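Ondrejka set-up guide
Section 4. First run of the navigate-and-pick stack in sim

Before you start. You need the Tranik planner built and sourced (section 2) and the Minent perception server answering on its port (section 3). If either one is flaky go back and fix it now. Chasing a planner bug that is really a dead perception server eats an afternoon.

Two terminals minimum, three is nicer. Terminal A runs sim, terminal B runs the stack, terminal C for logs.

4.1 Load the apartment

1. In terminal A, start the sim with the apartment scene. Default seed is 167. Leave it alone for the first run, all the numbers in this section assume it.
2. Wait for the line "world ready". First load is slow, meshes get cached, later loads are quick.
3. Open the viewer and pick the robot camera. Not the overview camera — overview has no depth stream and the perception server will sit there saying nothing.
4. Set render quality to low. Jagged edges are fine. The detector was tuned on low and gets no better on high, you only lose frame rate.
5. Check the rate in the corner of the viewer. Anything under 35 Hz on the camera topic and the tracker starts dropping objects between frames. Close other stuff until it recovers.

Note: if the viewer opens black, scene loaded before the GPU context. Kill terminal A, start again. Known, on Zbigniew's list.

4.2 Build the map

6. In terminal B, launch the mapper on its own. Do not launch the full stack yet.
7. Drive with the keyboard, slow. Hallway first, then the rooms off it.
8. Turn in place at each doorway so both jambs get seen from both sides.
9. Watch the costmap as you go. Furniture should come in as solid blocks. Walls as thin lines.

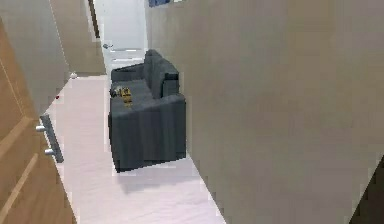

10. When the hallway is closed at both ends on the map, stop and save. Name it something you'll recognize later, the default name gets overwriten without asking.
11. Reload the saved map and check the robot localizes on it. Spread of the particles should shrink in a few seconds of driving. If it doesn't, the map is smeared, do 7 through 10 again but slower.

Inflation radius. Shipped value is 45 cm. Safe, but in narrow passages it can close the gap completely and the planner will report "no path" for a goal you can plainly drive to by hand. Drop it in small steps in costmap.yaml and replan after every change. Don't go below the footprint radius, the file will let you and it shouldn't.

Caution: inflation is read once at launch. Editing the file while the stack is up does nothing. Restart the mapper.

Caution: do not delete obstacles from the map by hand to get a path. The local layer puts them straight back and you get a robot that plans a route, drives up to it, stops, replans, backs off, over and over.

4.3 Perception check

12. With the map loaded, start the Minent client in terminal B. Terminal C, tail the detection log.
13. Park somewhere with a view of a surface and some floor. Let it sit for a minute. Standing still is the point here, detections should settle and keep the same IDs.
14. Look at the class list. Every entry has a label, a confidence, a support ("floor", "surface", "seat") and a box in map frame.
15. Entries that flicker in and out go below the cutoff, leave them. Entries that stay but carry the wrong label, write down the ID, you'll need it in 4.5.
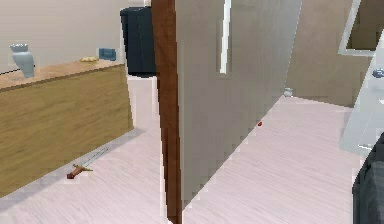
Support labels matter more than class labels on a first run. The planner picks its approach pose from the support, so an item tagged "surface" when it is really on the floor sends the gripper to the wrong height and the plan comes back infeasible. Check a low one and a raised one before going further. With a view like this one the sword on the floor should come back as "floor" and the vase on top of the cabinet as "surface". If both say the same thing the floor plane fit is off, see step 17. Thin stuff is worst — a blade has very little height above the planks and gets eaten by the ground filter, so you may see only the grip end boxed. Lower ground_clearance until the whole length shows up, then stop. Too low and floor texture starts coming in as objects.

16. Open doors. The mapper treats a door leaf as static wall in whatever position it was in when you mapped. If you move a door afterward, run "refresh doors" or the stored map and the live scan will fight.
17. Floor plane. Run the fit with the robot stationary and the arm stowed. Tilt should come out near zero. If it's off by more than a degree, camera extrinsics are wrong, back to section 3.
18. Very small items on the floor (bead size) are below the minimum volume. They won't be listed. Still check they aren't landing in the costmap as obstacles, a single voxel is enough to kink a path.

Note from Nele Boersma, who wrote the support classifer: anything within a couple of cm of a surface edge gets tagged "unknown" on purpose. Treat unknown as do-not-pick. Don't force it with an override until you've read 4.5.

4.4 Arm and self-filter

19. Send the arm to stow, then to ready. Use the slow profile. Watch the viewer, not the terminal, the terminal says "done" a bit early.
20. Turn on the self-filter. It masks the robot's own links out of the depth cloud so the planner doesn't see its own fingers as an obstacle.
21. Move the arm to ready with the filter on and look at the cloud in the viewer. Points belonging to the links should vanish. Background points should stay.
22. Padding is 3 cm out of the box. Stray points hanging around a joint, raise it a little. Holes in the furniture behind the arm, lower it.
23. If you use markers for the hand-eye check, enable marker tracking now and confirm the pose is steady with the arm parked. Jitter while parked means the marker is being seen at too shallow an angle. Change the wrist pose, don't filter the jitter away.
24. Save the arm config. It goes in the robot folder, not the scene folder. Mixing these up is the most common mail we get at Fongate.

Caution: self-filter uses joint states. If joint states lag the camera, the mask trails behind the arm and you get ghost obstacles whenever it moves. Check both clocks are on sim time. 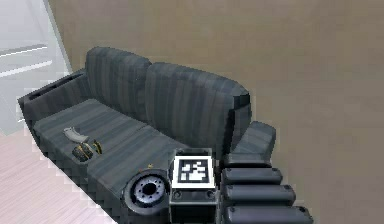

Does the self-filter need to be redone when I change scenes?

It stays as is. The filter depends on the robot model and the camera mount, both in the robot folder, so a new scene picks it up at launch. Redo it only if you swap the gripper or move the camera.

4.5 First pick, dry

25. Launch the full stack with execute set to false. It will plan and draw but nothing moves.
26. Choose a target by ID from the detection log. Pick something with a clear support tag and room on all sides. Seats are harder than flat tops, the backrest and arms cut down the approach directions, so leave those for later.
27. Ask for a plan. You should get a base goal, a base path, then an arm path. Three separate lines in the log.
28. Base goal missing — no reachable spot within arm range. Loosen standoff_max first, inflation second.
29. Arm path missing — base is fine but the grasp collides. Check the collision pair in the log. If it names two links of the robot itself, the ready pose is too tucked.
30. Plan comes back clean, step through it in the viewer with the slider. Look at the last bit before contact, that's where bad padding shows.
31. Wrong label but good box? Override with the ID you wrote down at step 15. Overrides last until the client restarts, so don't bother making them permanent yet.

Note: plans are not identical from run to run even with the same seed, the sampler has its own. Set sampler_seed as well if you need to compare two configs. Zbigniew Adamczyk added this in the February build, older builds ignore the key with no warning.

4.6 First pick, live

32. Set execute to true and restart the stack. Same target as the dry run.
33. Keep a hand on the space bar. In sim it's only a pause but get in the habit.
34. After the grasp, the log prints gripper width. Width at zero means the fingers closed on nothing. Don't retry blind, re-run the perception check, the box has probably shifted.
35. Grasp held, send "place" with a surface ID. Place uses the same planner and the same limits so if pick worked and place doesn't, look at the target surface before you touch any parameters.
36. Save the log bundle. Support will ask for it, with the map and both config folders.

Placing on furniture that wasn't fully mapped is not supported in this release. Multi-robot scenes are in section 6.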